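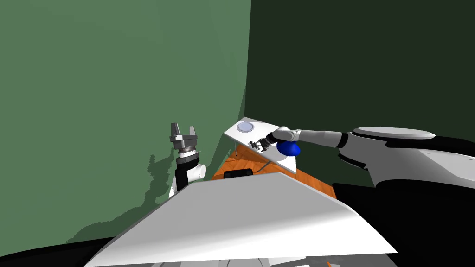

Widmer recruiting thread, 16 November 2022

Print | E-mail

1/ OK so signing day came and went and Widmer got its point guard! He picked them over Tusell and Drakora, and I really thought Tusell had him after that second visit.

2/ Quick numbers for anybody who missed his junior year: 11 assists a night in the playoffs, and he shot 40 percent from three. That's with a box-and-one on him most games.

3/ He's only the 4th kid from Clitthorpe to sign with a program at this level — the gym holds about 500 and it was packed for the announcement, band and all.
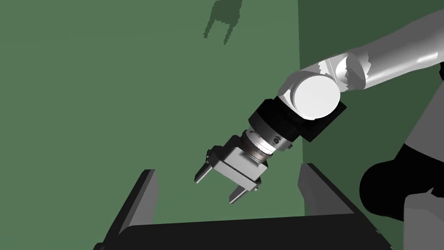

4/ What I like most is the fit. Widmer lost both of its ball handlers in May and has been running the offense through a power forward, bless him. Now they can push the pace again.

5/ Drakora fans in my replies, I see you. You still have the big man from the prep school and he's a load inside. Go enjoy that.

6/ Next up is the wing they've been chasing since summer. I hear he's down to Widmer and Tusell, no date set yet. Will post when I know more!

Print | E-mail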